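Tea towel

From the Jornden Household Pages, a home encyclopedia kept by Aurelia Ammann

A tea towel is a flat, thin cloth used for drying dishes, and if you grew up where I did you'd have called it a drying-up cloth and been told off for wiping the floor with it. Americans say dish towel. In Scotland you'll hear dishtowel as well, and my grandmother just said "the cloth", as though there was only one in the house (there were dozens, in a drawer that wouldn't shut).

Name and early use

The name goes back to the tea table. In well-off British homes the good china was washed and dried with a soft linen cloth kept apart from the rough kitchen ones, and the same sort of cloth might be wrapped round the pot or laid under the cakes. Linen was the thing to have, as it takes up water well and leaves very little fluff on a glass. Cotton came in as it got cheaper, and most of the ones I own are cotton, or a mix of the two called union cloth, which I think is the nicest of the lot to use.

Cloth and weave

Plain weave is the commonest. Then there's waffle weave, with all those little sunken squares, lovely for soaking up a puddle but a bit of a pain on wine glasses. Terry is the loopy sort, like a bath towel, and I know people who swear by it! I find it sheds. Glass cloths are a family of their own, usually smooth linen with a check or stripe in red or blue, sometimes with the words GLASS CLOTH woven down the side so you can't pretend you didn't know.

Folding and keeping

I fold mine in thirds the long way and then in half, and stand them on end in the drawer so I can see the lot. My sister rolls hers. For a cloth that's in use, a rail beats a hook every time, as it dries flat and doesn't go sour in the folds.
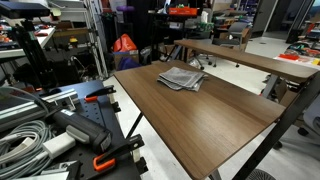 Jornden, November

I've added a bit to this entry after a letter asking about hems. A grey cloth with paler stitching at the borders is a very handy one to have, by the way, as grey forgives tea. Now, hems. A good tea towel has all 4 sides turned under twice and stitched, with the corners folded neatly so they don't go lumpy in the wash. Cheaper ones leave the woven edge (the selvedge) bare down the long sides and only hem the short ends. There's nothing wrong with that, and it dries quicker, but a poorly made selvedge will pull in and your cloth ends up shaped like an hourglass.

The hanging loop is usually tape, sewn into a corner or halfway along a short side. I like the corner. Halfway along, the cloth hangs in two wings and takes up twice the wall.

Washing

New ones are often stiff with a finish from the mill and won't dry a thing until they've been through the wash 2 or 3 times, so don't give up on them. Leave out fabric softener, which coats the threads and stops them drinking up water. A hot wash is fine for plain white cotton and linen. Printed ones want a look at the label first. Some people boil theirs in a big pan on the hob, as my grandmother did every Friday, and the smell of it was all through the house.

Souvenir tea towels

Well, this could be its own page! Printed cloths with castles, recipes, calendars and maps have been sold to holidaymakers for decades, and plenty are never used to dry anything. I have one from the Postetti glass shop with the whole price list on it, including item 743, a fish-shaped jug that I still regret not buying. School ones, with every child's self-portrait in rows, are the hardest to throw away. Mine has 88 small faces on it and has gone through at one corner, and I dry the big saucepans with it most evenings.

See also: Apron; Draining board; Oven glove; Selvedge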